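January 10, 2018

Back at the bench after the break and the grasp planner has forgotten everything I taught it in December. To be fair, so have I. Spent the morning reading my own commit messages, most of which say "fix", and one of which says "fix fix".

The trouble is still yaw. Brollel gives me a nice clean mask for whatever is lying on the tray, then Fodotar fits a long axis to it and every so often decides the object points the other way. For a cylinder you'd think this wouldn't matter. It matters to joint six, which sets off on a grand tour of its range to arrive at the same pose upside down. Judite Pacheco watched it go round and asked if it was looking for its keys.

Went through the logs after lunch. 2,486 planning calls since the last rebuild, 235 of them flipped. Wrote a tie-breaker that prefers whichever answer is closer to the current wrist angle, five lines including the comment, and felt quite clever until I found the same five lines in a branch I abandoned before the holidays. Merged the old one. It had better variable names. 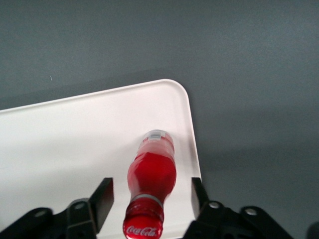
Shiny red plastic is its own misery. The highlights punch holes in the mask and the fitted axis wanders a couple of degrees between frames, so now there's a median filter on it, and a bit of lag I'm choosing not to measure until tomorrow. Judite wants the whole lot behind a config flag before it goes anywhere near the Flevville build. Sensible of her. I've called the flag use_new_yaw, which I'll regret by autumn.

Still to do: gripper width margin is hard-coded in 2 places and they disagree. Ring Brito about the licence.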